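Coat rack etiquette at the shared workshop
Kendness Makers Board > Space and Storage

Started by pinhole_patty
Saturday, September 20, 2025

OK so I'm going to be the one to bring up the coats. I love this place, I've had a bench here since we moved in, and I would really like to be able to find my own jacket at the end of the day without digging! Black one, gray one with a hood, the big teal-green one, they all end up squashed up against each other, and then there are long shirts in the same row that I'm pretty sure live there. Meanwhile there are empty hangers! The wooden ones, perfectly nice. I vote for a smaller rack, or a second one over by the stairs.
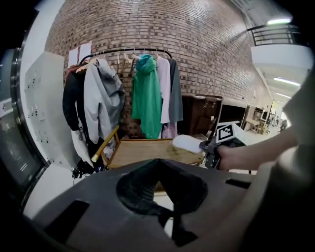

Re: Coat rack etiquette
stivach_fan

Strong no on a smaller rack, sorry. Come November everybody shows up in a parka and then we'd have coats on chairs and on the table again, like last winter (I sat on somebody's scarf for a whole afternoon). The rail is fine. I'd say shirts go home, outerwear stays.

Re: Coat rack etiquette
mudroomguy

Those shirts could be work shirts though? I keep one at my bench so I don't get glue on my good stuff, and I'd be annoyed if it got tossed. Skandach sells a rail with a shelf underneath for bags, 52 inches wide. I measured the wall by the brick and it would fit with 4 inches to spare. I'd chip in 10 bucks.

Re: Coat rack etiquette
pinhole_patty

A shelf would be great, yes please. Nobody's tossing your shirt, I just want it on a hook at your bench :)

While we're over there, can we talk about the floor too? My sleeve was hanging down by the wooden cabinet last week and I bent to fix it and nearly put my foot in the cables. There's a power strip just sitting on the tile with black cords going every which way. I'd be so happy with a cord cover, or even clips along the wall.

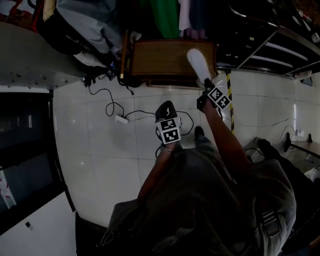 Re: Coat rack etiquette
Helge Lie

Clips won't hold on tile, I tried them at the old Ezzat building and they were all off within a month. Get the rubber cover. As for coats, I'd leave the rack alone and take everything unclaimed off it every 18 days or so.

Re: Coat rack etiquette
stivach_fan

Why 18? Just do the first of the month so people remember.

Re: Coat rack etiquette
mudroomguy

First of the month works for me. I'll go look at the Skandach rail on my way home and post the price. Patty, do you want the shelf in black or the wood one?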